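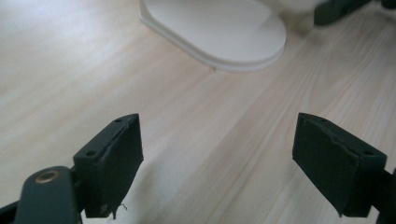
Balthasar Fankhauser wrote back that he would take the Ceker kit over the Jirkano one any day, as long as Tencombe sells the finger pads separately. He doesn't want to be stuck buying whole fingers every time a pad goes. Fair point, and I've put it at the top of the list of things to ask them.

June 3, 2020

Ceker hand-held gripper kit, on loan from Tencombe. Floor work today, on the light wood in the front room.

Pads. Dark material, matte, slight texture. The right one looks a little frayed or peeled along its lower edge, and the left has faint wear along the bottom. There is also a loose pale thread hanging under the left finger. I don't know if that is from the pad or something it picked up. Leave it alone until I've looked at it under the lamp, then trim if it's only fluff. Do not pull on it.

Fingers. Small round holes for the screws, two showing on each finger. The manual gives no torque for them. Ask. If the pads come off with the same screws, Balthasar's question is half answered already.

Pivot. Brass-colored bushing set into the arm. The parts list calls it "bushing, pivot" and gives neither a material nor a part number. For a kit in this price range I'd expect both. Need to know if it can be pressed out and replaced in the shop or if the arm has to go back.

Finish. Dark green on the arms, a bit glossy. The fingers are closer to black. Against the pale floor they are easy to find in the picture, which should help whoever does the labeling. The floor itself comes out bright on the left side with most of the grain gone. Try the blinds half down next time and compare.

Target was the white oval piece with the thick rim. Start with the jaws wide open and well back from it, come in low, close on the rim. Keep to the same start for every run or the clips won't line up with the Ayala set.

Cost. Quote is 2453 for the kit with one spare pair of fingers. The service plan is extra and runs to October, which makes little sense for something we would buy in summer – ask for a full year or skip it. Delivery 27 days. Jirkano quoted seven, but their arm has no replaceable pad at all, so a worn pad means a new finger.

Manual is over four pages short of what the contents list promises. The section on cleaning is missing, also the one on storage. Tencombe can send a PDF.

For the call with Tencombe:
– pads sold separately, price per pair
– screw torque
– bushing material and part number
– full-year service plan
– missing manual sections

Loan form is in the blue folder. Pads to be checked again before the next floor session, write down what you find under this entry.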